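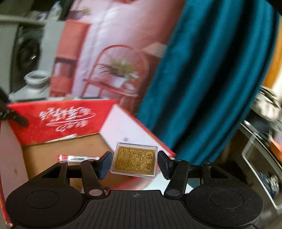 Hand-held grippers: buying and budgeting FAQ

Maintained by Radek Baláž, equipment planning, Nurnudex. Last revised in November.

How many grippers should we order for a first project?
Two per operator station. One is in use and the other is charging or being cleaned. A single unit per station is workable for a trial, but any fault then stops the station.

What does the 36-month plan cover?
Finger pads, pivot pins and one recalibration a year. It does not cover the camera mount, cables or damage from drops. Pads are a consumable and should sit under running costs in your budget, separate from the gripper itself.

Can we buy pads separately?
Yes. Packs are ordered through Tikia. Allow one pair for every 100 hours of handling. Smooth, hard items such as clear plastic cases need clean pads more than new ones, so wipe them before you replace them.

Do small gift items need special fingers?
Usually not. The standard angled fingers can pinch a thin rectangular case at its edges. Send us the width and thickness of your smallest item before ordering. If it has to be lifted out of an open box, send the inside measurements of the box as well.

Should we budget for props?
Yes, and most first budgets leave them out. Boxes with folding lids wear at the hinge. Printed backdrops and curtains are cheap but take up storage. List props on their own line, with a named person responsible for reordering.

How long is delivery?
Stock units leave the Grumport warehouse within five working days. Orders above 176 units are built in batches and quoted individually. Pads and pins ship with the first batch unless you ask otherwise.

Is hire cheaper than purchase?
For projects under four months, normally. Hire includes the pads but excludes return carriage. Hire units cannot be modified, and that rules out custom fingers.

What do you need for a quotation?
Number of stations, planned hours per station, item sizes, delivery address and the date the first station must be working. Quotations are prepared by Jessie Shearer and stay valid for 36 days.

Who handles faults?
Diarmuid Carroll at the service desk. Quote the serial number and state which joint or finger is affected.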